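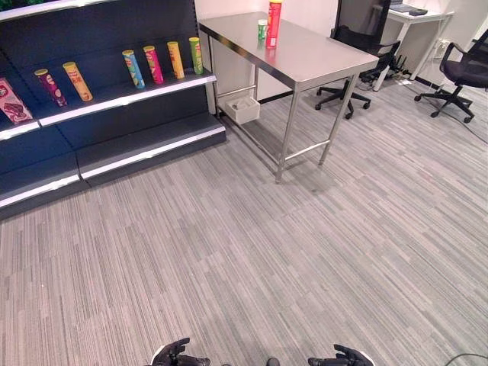
Snack cans on the upper shelf of a navy display unit, with a steel work table alongside.

Nuvar opens small-shop shelving room at Halbridge

Nuvar, the shop fittings supplier, has opened a shelving room at its Halbridge site where owners of small shops can try out display units before they order. The room opened in November and is free to use for anyone running a corner shop, kiosk, canteen counter or station stall.

Visitors can move stock between shelves, change the spacing and see how a row looks from the aisle. A stainless steel work table stands next to the shelving for sorting goods before they go on display.

The room shows the Kirkitz range, a line of low, dark units with white front edges. Kirkitz was drawn up for shops with little floor space, where one unit often has to hold drinks, sweets and crisps together. The dark shelves are meant to let bright packaging stand out, and the white edge gives staff a clear line to work to when facing up.
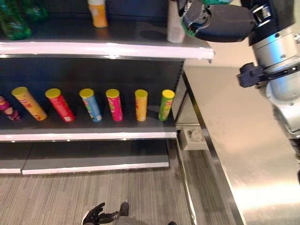
Stacked-crisp cans with yellow lids in a single row on the middle shelf, bottles on the shelf above.

Tall cans are one of the things shop owners ask Nuvar about most. They take up little depth but need height, and they are easily knocked when a customer reaches past them. Visitors are welcome to bring their own lines and try them on the shelves -- Nuvar asks only that glass is left at home.

The layout advice given in the room was prepared with Siregar, a shop planning firm that works with independent retailers. Its printed guide covers shelf height, gaps between products, and where to put goods that sell slowly. Copies can be taken away. 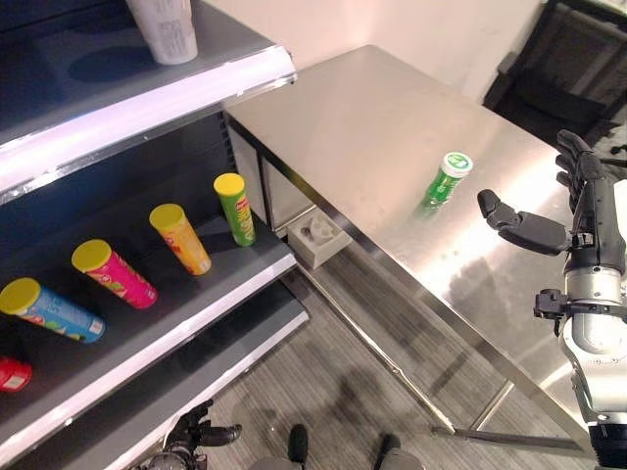
Sessions last 100 minutes and take up to 5 people, so a shop owner can bring staff along. Tea and coffee are provided. There is step-free access from the car park, and deliveries of stock for a session can be left at the front desk from 8 am.

A Kirkitz starter unit costs £495 before VAT, with delivery charged separately. Shops that book a session and then place an order will have £100 taken off the bill.

Places can be booked through the Nuvar sales office at Halbridge. Press visits can be arranged through the same office.

ENDS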